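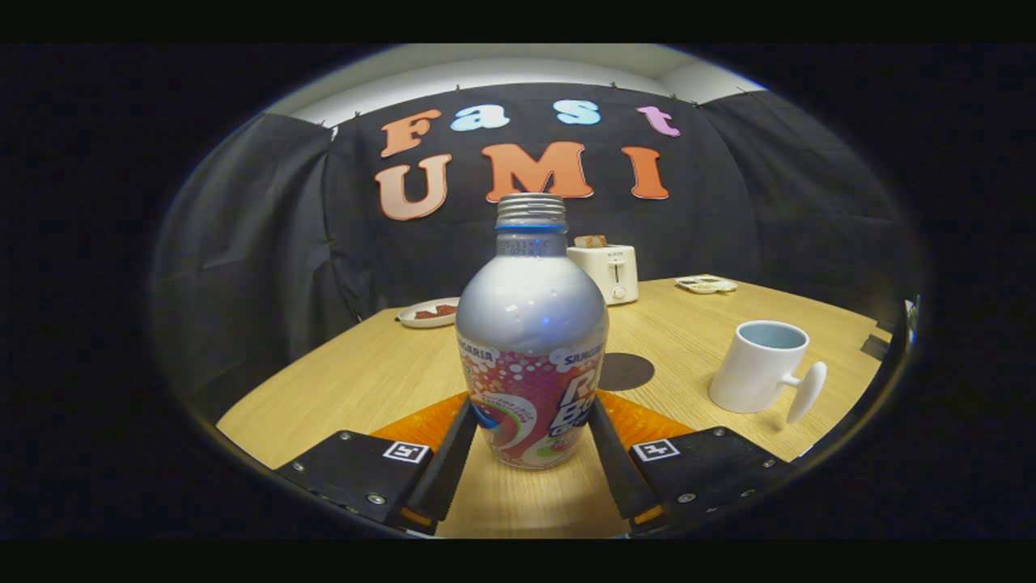
Sangaria bottle with the cap off, on the wooden tabletop

Home Minutes Help Desk Swap Table Join Contact

This site uses cookies to remember your settings. Accept | Find out more

Cuervo Computer Users Group
Minutes of the general meeting, September 2018
Minutes taken and typed up by Jhair Paucar

Opening

We got going a little after seven, once the projector had been talked into recognizing the laptop (the spare adapter now lives in the blue pouch, so please put it back there when you borrow it). A very warm welcome to the three new faces who came over from the beginners' class at the library. It was lovely to have you, and I hope we didn't scare you off with the printer discussion.

The August minutes were read and accepted with one correction. I had written that the talk on photo storage was by the Mac side of the group, when it was given by the Windows side. My apologies to everybody who teased me for it, and you were right.

Moving the member files to Clustano

This took up the better part of the first hour. Our old shared folder on Geltine has been getting slower all year, and several of us have had the same handout come back with "copy" on the end of its name over and over again. The test move to Clustano is finished. There were 1,000 files in the old folder, and after the duplicates and the empty ones were cleared out we were left with 729 to carry across. All of them opened on the new side, with the exception of a few very old newsletters made in a program that none of us can run anymore. Somebody at the back thought they still had a machine in the closet that could open them, and has promised to look.

There was a good long talk over whether to keep the Geltine folder going until the end of the year. Some felt that two places would only muddle people, and others had bookmarks they didn't want to lose. In the end we voted to keep the old folder readable but to stop adding anything to it. The vote was clear, with two against.

Agreed: new files go to Clustano only. I'll send the link and the instructions to the mailing list, with big pictures, as I was asked to do very nicely by the front row.

Vuvby laptops and the version 6 update

Quite a few members bought the small Vuvby laptop on the group discount last spring, and the version 6 update has given some of them trouble. The main complaint is that the screen goes dim after the lid is closed and stays that way until a restart. One member had called the help line and was told a fix was coming but was given no date. Another had found that turning off the automatic brightness before closing the lid got her around it – she showed us on the big screen, and it worked on her machine both times.

We talked about whether to tell people to hold off. The feeling in the room was that anyone who hasn't updated yet can wait a few weeks without harm, as long as their backups are in order. Anyone who has already updated should try the brightness setting first and bring the laptop to the help desk if it doesn't do the trick.

Agreed: a short note on this goes on the Help Desk page.

Mailing list

The list stands at 337 addresses. A fair number of these bounce, and we'd like to tidy them up before the newsletter goes out again. If you've changed your email and haven't been hearing from us, please tell me in person, as I can't very well write to you about it!

Swap table

A flatbed scanner, two keyboards and a box of cables found new homes. The large monitor did not, and its owner took it home again with good grace. Please label what you bring as working or not working – last time we had a happy taker for a router that would not turn on.

Any other business

A request came in for a talk on password managers, and hands went up all over the room, so we'll look for a speaker from among ourselves. There was also a plea to turn phones to silent during demonstrations.

We finished at a quarter past nine and stacked the chairs.

Recent items
Minutes of the August meeting
Help Desk: dim screen on the Vuvby laptop
Getting started with Clustano
What to bring to the swap table
Beginners' class at the library: what we cover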